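19/10/2020 - Open day, notes written up the same evening before I forget it all

Well, we got through it, and I'm still smiling even if my feet aren't. The front desk tally says 37 visitors, which is a lot of people to walk past one table, and I think I talked to most of them at least once. The group from Raltska came early and stayed far longer than they'd said they would, the Sino people wandered in while we were having our sandwiches, and the rest were families and a few students from up the road.

Setup first, for whoever does this next time. I had both arms homed and warmed up well before the doors opened, and ran the folding routine on its own a few times with the room lights on and the blinds down. Please do keep the blinds down! In July we left them up for the Amrani visit and the afternoon sun across the table gave us no end of trouble finding the collars. I also dropped the speed to 35 percent of what we normally run, partly for safety with little ones leaning over the rope, and partly so people could follow what each arm was up to. It does make for a slow show, but I had plenty of time to chat, and I don't think anyone minded.

The white T-shirt was the favourite by a long way. We did try a towel and a pair of shorts as well, but people warm to a T-shirt, I suppose because everybody has fought with one at home. Folded things went to the back left of the table, same as always.
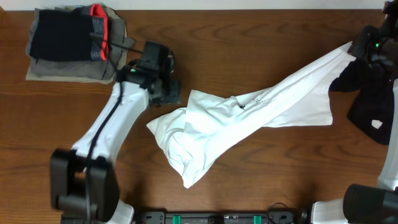
What did visitors ask most often?

How long it takes to teach the arms a new garment. I told them that our current T-shirt routine was built on 600 practice runs, gathered over a good many afternoons, and that a new kind of garment needs a fresh batch of its own before we'd trust it in front of company. A gentleman from the Raltska group wanted to know if sleeves were harder than hems, and we had a lovely long talk about it (sleeves, by a mile).

We ran 16 full demos. Most went through to a finished fold, three needed a nudge from me, and one I stopped by hand when the left arm went looking for a corner that had slid under the rest of the shirt. I let the crowd see me reset it and start over, and they gave it a round of applause on the second go, which was very kind of them.

Bits to sort out:

- Left gripper pads are wearing smooth again. Spares are in the Nulia box, second shelf.
- Rope is too close to the table on the right-hand side. Move it back a good stride.
- Wash the demo shirts. They've been handled by a great many people today.
- Print more of the one-page handout, we ran out before lunch.
- Find out if Raltska want the grasp logs they asked for, and in what format.

Arms parked and powered down, e-stop pressed in, key back in the drawer. I'll copy the logs over in the morning.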